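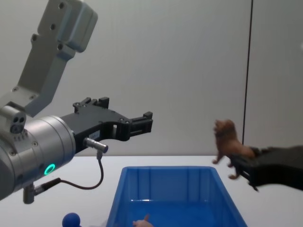
How much practice data does a two-arm robot need before it can put away objects it hasn't handled before? Less than we expected, provided the objects in the practice set differ enough from one another.

The Trasetti group trained the same control policy twice for its tidying task. The first version learned from 107 demonstrations that all used the same 12 objects, mostly balls and blocks. The second learned from an equal number of demonstrations, but the objects were swapped out every few runs and included toy animals with legs, tails and manes. Nothing else in the training changed.

Both versions were then given 30 trials with toys left out of training. The second version finished more of them, and the gap was widest on thin-legged figures. The first version tended to close its jaws at the middle of an object whatever its shape - fine for a ball, poor for a giraffe.

Passing a toy from one arm to the other is still the weak spot. Of the failed trials, 13 went wrong at that step, usually when the receiving gripper closed a little early. The group is now testing a short pause before the second grasp, which slows the task but seems to help.

The policy code, named Bruno, will be shared with the Contreras lab in February. A longer write-up, with the full object list and the results from the Tuvilier test set, will follow in the spring issue.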